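Quarterly Walk-Round, Dondach Upper Floor
Done by: Masaru Kawaguchi
Walked with: Fadwa Benjelloun (first half), Said Tawfik (second half, after Fadwa remembered she had a call)
Date: 16 March 2025
Previous walk-round: October
Comments welcome at the bottom. Comments in the margins of the printed copy will be read as art.

Key: OK / Fix / Watch / N/A. "Watch" means I looked at it, didn't like it, and couldn't find a line in the Kuditz form that says why.

Entrance and stairs

1. Door closes by itself. OK. It also closes on people by itself, with some enthusiasm. Closer backed off a quarter turn.
2. Stair lighting, all landings. Fix. The middle landing is lit by the glow of the vending machine on the floor below. Tube ordered.
3. Handrail tight at every bracket. OK.
4. Nothing stored on the stairs. Fix. A Briem carton with a note on it reading "temporary." The note has faded.

Fire and exits

5. Extinguishers present, tagged, pin in. OK, both. The one by the kitchen had a tea towel drying on it. The towel has been moved and its owner can collect it from me.
6. Exit route clear to full door width. Watch. Clear today. There are chair-shaped dents in the carpet along the route that suggest it isn't always.
7. Exit sign lit. OK.
8. Evacuation plan matches the room. Fix. The plan shows a wall we took out and leaves out the one we put in.
9. Smoke detectors unobstructed. OK. The paper star has come down. Said held the ladder and wishes that recorded.

Kitchen corner

10. Kettle cord and plug. OK.
11. Toaster crumb tray emptied. Fix. Emptied during inspection. I would call the contents historical.
12. Fridge contents labeled. Watch. Several labels say "mine."
13. First aid box stocked. Fix. Plenty of eye patches, no ordinary bandages. People cut their fingers up here far more often than they become pirates. Refill on order from Ondska, 46 assorted strips to the pack.
14. Sink drains. OK, eventually.

Storage wall

15. Shelving fixed to wall. OK, pulled hard on every bay.
16. Heavy stuff low, light stuff high. Fix. Someone has read this the other way up. The paper boxes on the top shelf of bay 2 come down before anybody reaches under them for anything.
17. Step stool feet. Fix. Two of the rubber feet are missing, so it rocks. Taken out of use. Please don't put it back in use just because you're short.
18. Small-parts drawers labeled. Watch. 28 drawers, all labeled, and I opened every one. The label on one of them is "misc." and the label next to it is "other misc." Rachid says there is a difference. He was unable to describe it.

Comments so far

Rachid Benjelloun: Misc. is things we know what they are but don't have a place for. Other misc. is things we don't know what they are. I described it perfectly well on the day.

Masaru: Noted. Line 18 stays at Watch.

Brahim Benkirane: The Briem carton is mine. It was temporary.

Fadwa Benjelloun: Can we get the bandages that stay on? The last ones came off if you looked at a faucet.

Masaru: Asked Ondska for the fabric kind.

Said Tawfik: Line 9 should say the ladder was held well. 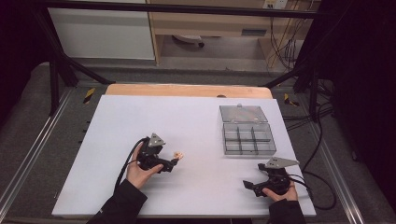
SECTION 6: TABLES, SMALL PARTS AND LOOSE CABLES

19. Tabletop clear enough to work on. OK. White board down over the wood, and hardly anything on it but the six-compartment box. If every table in the building looked like that I'd be out of a hobby.
20. White board lies flat. OK. Pressed on all the corners. I like a white surface for small parts: a tan piece the size of a fingertip can be found on it again without getting down on the floor.
21. Compartment boxes, hinge and lid. Watch. The clear lid stands open toward the back, where a sleeve won't flip it. Keep it on that side. Try the hinge each time you open it, and bring me any lid with a crack in it, including the ones you've already mended with tape.
22. Compartments emptied before a new sort. OK, all six. Last quarter's leftovers went to the drawers, and I can guess which drawer.
23. Frame around the table, joints and struts. OK. Every bolt on the dark uprights tried by hand. One gave a little and has been tightened.
24. Floor rails visible and clear. Watch. They are silver, low, and exactly where a foot goes. Approach from the open side and carry boxes so that you can see past them.
25. Yellow and black markers fixed and clean. OK. Wipe with a dry cloth only.
26. Cables off the walking line. Fix. The tangle by the right-hand post is the one item on this floor that has grown since October. Bundle it, tie it high on the post, and leave enough slack that nothing pulls tight across the table edge. Brahim to do it, in exchange for my silence about the carton.
27. Carpet flat around the frame base. OK. Vacuum it before you sweep the table, then again after, and check the bag if you're a piece short.

Open items go to Said for ordering. Recheck of 2, 17 and 26 once the parts are in.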